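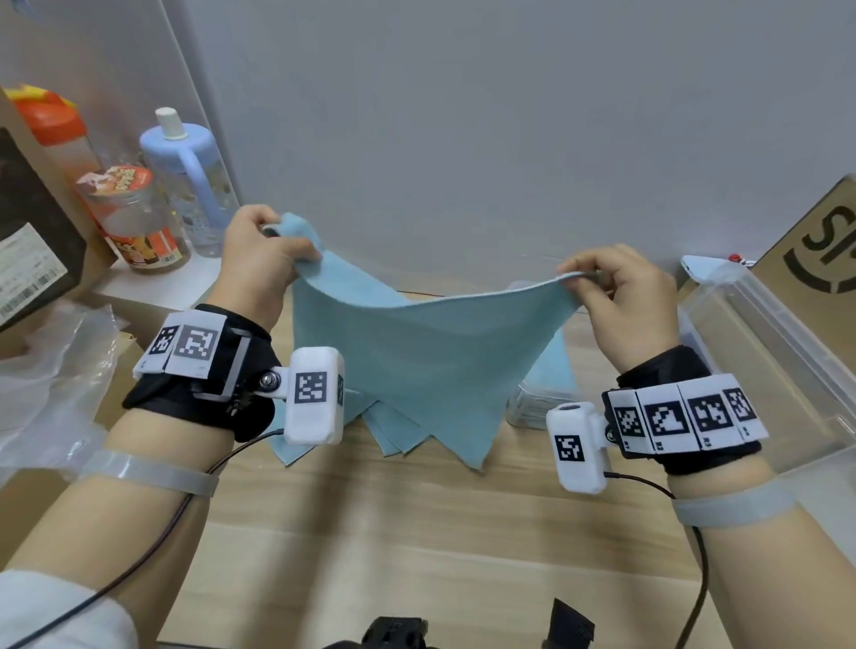 Rules for folding, and for the people who fold

When I started to work on demonstrations for robots, I thought the rules would be about the robot. Speed limits, fences, emergency stops, the things you read in the safety standards. Those rules exist and I respect them. But most of my days are now spent on another kind of rule, the kind that tells a person how to pick up a piece of cloth, and I want to write down what I have learned about these, before I forget how confused I was in the beginning.

Our project has the name Raltlow. The idea is simple to say. A person wears trackers on both wrists and folds cloths at a table, a camera at head height records the hands, and later a policy is trained on these recordings. The contract asked for 3,000 demonstrations of one task, which is to take a cloth from a pile, open it, fold it and put it on a stack. I wrote the first version of the instruction sheet alone, in one evening. It had half a page. The current version has seven pages, and I am trying to make it shorter again.

The first version said: "Fold the cloth in the normal way." I am a little ashamed of this sentence. My normal way is the way of my grandmother, who brings the two long sides together in the air and only then puts the cloth down. Other people put the cloth flat first and never lift it again. Both are good folding. In the data they are two different tasks with one name, and when we looked at the first batch of 100 recordings we found both of them and also a third way which I still do not understand completely.

So we had a discussion, longer than it should be, about whether we want one way or many. Some colleagues said that variety is healthy and a robot should see many styles. I think this is true for a big collection. For a small one I prefer one style, with variety in other things: where the pile is, how messy it is, which hand goes first. We decided for one style and wrote it down. If somebody reads this and has a bigger budget than we have, please do not take my rule as a general one.

The rule about corners

The part of the sheet which changed most often is the part about corners. It says now that each hand must hold the cloth at a corner or at the top edge, between the thumb and fingers, before the cloth is lifted away from the pile. In version two I wrote "at both corners", and this was too strict. When the cloths are all the same color and lie one over the other, it is not always easy to find the second corner at the first try. People who wanted to follow the rule exactly were searching with their fingers for a long time, and the recordings became full of searching. Now one hand may take the edge and slide along it to the corner. A slide is allowed, a drop and new grasp is allowed once, and after this the demonstration is marked as a retry and not as a success.

I like this rule because it came from watching and not from my desk. I also like it because it has a clear number in it. "Once" can be checked. My earlier text said "avoid unnecessary regrasping", and two reviewers looking at the same recording did not agree what is necessary.

Markers and sleeves

The square markers must be visible to the camera for as much of the task as possible. This is an obvious sentence, but it was not obvious what it asks from a person. If you fold with the palms up, the markers on the back of the wrist turn away. If your sleeve is long and loose, it can come down over the strap. The sheet says now: sleeves above the strap, strap tight enough that one finger fits under it, no watch, no bracelet. The cables go along the forearm and then away from the table, never across the work area.

The tightness of the strap is a matter of comfort as well as of tracking. A strap that is too loose turns around the wrist during the session and then the position of the module is no longer the calibrated one. A strap that is too tight is simply not nice to wear. We had written only about the first problem. I added the second after I did a full session myself, and I recommend to everybody who writes such rules to do the same. I had marks on my skin until dinner.

We check the calibration at the start, after every pause, and each time a strap was opened. Before, we did it at the start only. The good practice guide from Durbridge, which we bought together with our tracking software, suggests a fixed time interval, but for us the pauses are a better moment. The person stops anyway, and there is no feeling of being interrupted.

What may be on the table

This was the most emotional topic in our group, which surprised me. One side wanted a perfectly clean table and an empty background. The other side wanted a normal room, with shelves and bottles and boxes, because the robot will later work in normal rooms. I belong to the second side. We wrote a compromise with three zones. The work area in front of the person contains only the cloths and what the task needs. The edge of the table may have ordinary things on it, and these may stay where they are. Everything behind the table is free, with the exception of papers with personal information, which must be turned or removed.

Then there is the question of labels. Grudier, our partner for the annotation, asks us to blur shipping labels with names and addresses. A barcode on a product does not matter to them. We had a small list of what counts as personal, and the list was wrong in both directions: it forgot phone screens, and it included the names of food brands. It is corrected now. A phone may be in view when the screen is dark or not readable.

Consent and rest

I put this last, but in the sheet it is on the first page. Every person signs a consent form that says what is recorded, where it is stored and how to ask for deletion. The form is in everyday words. The first draft came from a template by a company called Fung and it was correct, but I had to read it 3 times, and English is the language I work in every day. If I have to read it so many times, I cannot expect that somebody signs it with understanding at nine in the morning.

The rest rule is a pause after each block, and the person decides when the block ends, with an upper limit. Payment is by the hour. We had a proposal to pay for each successful demonstration, and I was against it from the start. It makes people hurry, the cloth is pulled and thrown, and the reviewers must then reject what the person worked for. With an hourly payment a failed fold costs nobody anything, and failed folds are useful for us too, if they are marked correctly.

Open points

I still do not have a good rule for when a fold is finished. At the moment it says "when both hands have left the stack", but many people give the stack a small pat at the end, or they make the edges straight with the side of the hand. I do this also. Is the pat a part of the task? For version eight I want to say yes and give it a separate label. My colleagues want to cut it out of every recording. We will test both in November on a small part of the data.

The other open point is left-handed people. The sheet says "first hand" and "second hand" everywhere now, in place of right and left, but the example drawings are all for the right hand. I have started to draw the others. I draw very slowly.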